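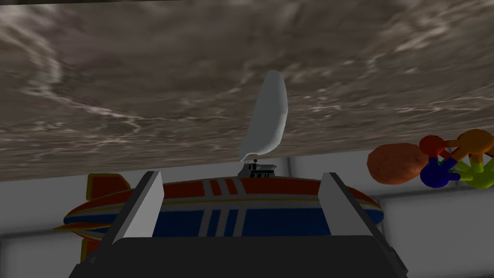

Toy blimp between the fingers in a simulated pick, seen from the gripper. The marbled surface is at the top of the view.

Vuder Demo Cell: open day notes and what's in the package

We had the Vuder running all day at the Caltanitz open day in December, and what a day it was! If you came by the Brillivitz hall and couldn't get near the screens, this page is for you. It covers what we showed, what comes with the cell, and a few answers to things people kept asking.

The Vuder is a tabletop arm with a two-finger gripper, sold together with its own simulator. You build a task on the simulated side, run it as many times as you like, and then move it over to the arm. Most of the crowd wanted to see metal moving, naturally, but the simulator screen is where people stayed longest. Szymon Sikora ran that station and let visitors choose which objects went into the next run. The wrist view was the favorite. It takes a minute to get used to (the floor isn't always where you expect it) and then you can't stop watching.

The object library has 235 models in this release. They're everyday shapes, toys and food and household bits, and they are wonderfully awkward. A blimp with tail fins is a much better test than a plain block, and it's a lot more fun to cheer for. Two kids from the Jasińska school group asked for the blimp over and over.

What comes with the cell
Arm and two-finger gripper with flat finger plates
Wrist camera and mount
Simulator license for 2 seats
Object library, 235 models
19 starter tasks, all editable
Table clamp, power supply, cables

Starter tasks
The 19 tasks run from single picks up to sorting with several objects on the table. Each one opens with the wrist view and the room view side by side. Lighting, surface texture and object placement can all be changed from the same panel — Hamish Tennant swapped them live during his afternoon talk and took requests from the back row.

Can I bring my own objects?
Yes. Import a mesh, set the weight and friction, and it shows up in the library next to ours.

Do I need the arm to use the simulator?
No. Plenty of people start with the software and add the arm later.

How many came?
We had 83 visitors sign in, which is our best open day yet. Thank you all for the questions, especially the hard ones about friction!

The demo cell stays set up at Brillivitz, and you can book a session any Monday from 10 a.m. Bring a mesh file if you have one and Szymon will load it for you.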